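4.3 Cable snags during bag unpacking

The faults described so far were all caught by the controller within one cycle. The one that cost us the most running time was not. It occurred in the bag unpacking task, where the arm reaches down into an open paper bag, takes hold of an item and lifts it clear, and it came from the cabling on the arm and not from the grasp planner or the joints.

We logged 400 unpacking attempts on the Jullik cell in January. In 11 of these the arm stopped with a protective stop during the lift, and in a further 8 the lift was completed but the position of the gripper at the end of the move differed from the commanded position by more than our limit. At first we treated the two groups as separate problems. The protective stops looked like ordinary overload events, and the position errors were put down to drift in the wrist calibration. We recalibrated the wrist twice. The position errors came back both times, and only in the bag task.

The open-table task, run on the same arm with the same gripper and many of the same items, gave neither kind of fault. That left the bag itself. A paper bag has a rim that can catch on things, a wall that gives way when pushed, and an inside that the overhead planner treats as free space down to the top of the highest item. Our collision model included the gripper fingers, the wrist and the main housing. It did not include any cable.

Figure 5 shows the arm at work in the bag. The fingers are down inside, towards the left, and a thick grey braided cable crosses over the opening before bending down on the right. A thinner grey cable ends in a metal connector that is also within the bag, and thin black wires from around the gripper lie over the contents. All of this occupies space the planner believed to be empty.

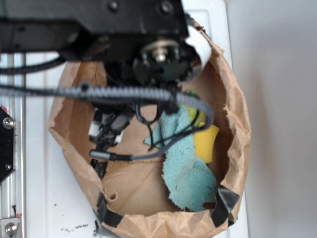
Figure 5. Gripper in a paper bag holding a teal towel and a yellow sponge. Two strips of black tape hold down the folded rim along its lower edge.
Hanyu Han, test engineer, Ulach group

4.3.1 How the fault develops

We reviewed the joint torque records for all of the stopped attempts and compared them with normal lifts from the same sessions. Three of us (Han, Medrano and Bickerstaff) read the records separately before comparing notes.

In a normal lift, torque at the wrist rises as the item leaves the bottom of the bag, settles, and stays close to flat until the item is above the rim. In a snagged lift the first part of the curve looks the same. The torque then begins to climb again part way up, well after the item should be moving freely. The climb is slow when the cable is pulling against paper, which stretches and folds, and steep when the cable has caught on something that does not give. The controller only sees the total. It has no way of telling a cable under tension from an item that is heavier than expected, so it keeps lifting until the threshold is reached.

This explains why the two groups of faults belong together. Where the load passed the threshold, we got a stop. Where it stayed just under, the cable pulled the wrist off line and the move finished in the wrong place. In the second case the attempt was recorded as a success if the item was still in the gripper, and we had counted it that way in our earlier results. The figures in Section 3 have been corrected.

Soft items made things worse. A towel folds around whatever is pressed into it, and a loose wire lying on the towel can be picked up along with the fabric when the fingers close. The grasp then includes the wire. On the lift, the wire goes up with the towel while its other end is fixed to the arm, and it tightens as the wrist turns. Five of the protective stops followed this pattern. We had expected rigid items to be the harder case in a bag, as they leave less room for the fingers, and had set our padding distances with those in mind.

4.3.2 Safety

The cell is fenced and the arm runs at reduced speed, and no one was hurt. Even so, we changed one of our operating rules as a result of this work.

Before January, the procedure after a protective stop in the bag task was for the operator to open the gate, free the item by hand and resume. This is reasonable when the stop was caused by a heavy or jammed item. It is not reasonable when a cable is under tension. Releasing the item lets the cable go slack all at once, and the wrist can move a short distance before the brakes take up the difference. On one occasion an operator reported that the wrist dropped slightly as she pulled a cloth free. The movement was small, but her hand was in the bag at the time and there is not much room in there.

The operator now backs the arm off along its entry path from outside the fence, at the slowest speed setting, before the gate is opened. If the arm stops again while backing off, the drive power is cut and a second person supports the wrist while the first clears the cable. This takes several minutes and has made the bag task slower to run. We have kept the rule in place for all tasks that use a container of any kind, including the rigid bins, where we have not yet seen a snag.

There is also an electrical side to this. A connector that hangs low enough to enter the container can be pulled sideways each time the arm lifts. We found one with a cracked strain relief during the February 2022 inspection. It still worked when tested on the bench, but it dropped signal when the cable was bent towards the gripper. A dropped signal to the gripper during a lift means the last command is held, so the fingers stay closed and the item does not fall. We consider this the right behaviour for towels and sponges. It would need another look if the cell were ever used with anything that could be crushed.

4.3.3 Changes made

The changes were made one at a time so that their effects could be separated, with Sandoval running the attempts and Becerra keeping the log.

The first was in software. We added a cable volume to the collision model, as a simple swept shape following the wrist with a fixed allowance for slack. This was easy to do and did not work well. With a small allowance the planner still sent the cable into the bag. With a large one it rejected most of the reachable grasps, in particular those close to the bag wall, and the arm spent long periods without a valid plan. We kept the shape with a medium allowance as a warning only. It marks an attempt as at risk but does not block it.

The second was a change to the stop logic. The controller now looks at the slope of the wrist torque after the first settling point and not only at the peak. If torque rises again during the lift, the arm pauses, lowers a short distance and opens the fingers. In the Ventura cell, which has the same arm but a different gripper, this caught every snag we set up on purpose. It also paused on a number of lifts where two items had simply been picked up together. We can live with those, though they add time.

The third was mechanical and should have come first. The loose wires were gathered in a sleeve and tied back along the gripper, and the thick cable was rerouted so that its slack is taken up behind the wrist, well above the container. The routing has to leave enough length for a full wrist turn, and our first try at it did not: the cable went tight near the joint limit and gave us a new protective stop of its own. The second routing has been in use since then. It is checked by hand at the start of each session by turning the wrist through its whole range with the container removed.

4.3.4 What remains open

We have not repeated the full set of attempts with all three changes in place, so we do not give a new fault rate here. A longer run of 1000 attempts is planned under the Sustine project, with the item set unchanged and the bags replaced on a fixed schedule. Bag condition was not controlled in the present work. Bags were used until they would no longer stand open, and a torn rim is likely to catch a cable more readily than a clean one - our records are not good enough to say by how much.

The tape used to hold the rim is a further unknown. It keeps the bag open and stops it from lifting off the table with the item, but it also means the bag cannot shift when a cable pulls on it. An untaped bag might move with the cable and release it, or might be dragged up with the arm. Both should be tested before the slope threshold is set for general use. Until then the threshold given in Table 4 should be read as applying to taped bags only.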